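Motion planning engineer, Kiveo – Stamham office

Contract, 9 months, start asap. Small team, 2 of us on planning right now. You'd own the bimanual planner: collision checks, handovers, timing between arms. C++ and some Python. Bonus if you've debugged someone elses IK solver. Send a CV and one repo to the Clenton desk by May 28, 2024.

Planner code is what you'd touch daily – grasp order, arm-to-arm clearance. Wrists get close, grippers face to face over the table, and the purple cable loops need room in the colision model too.

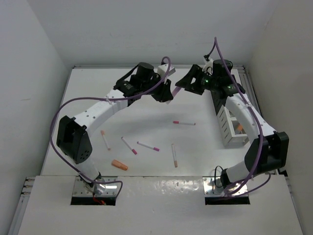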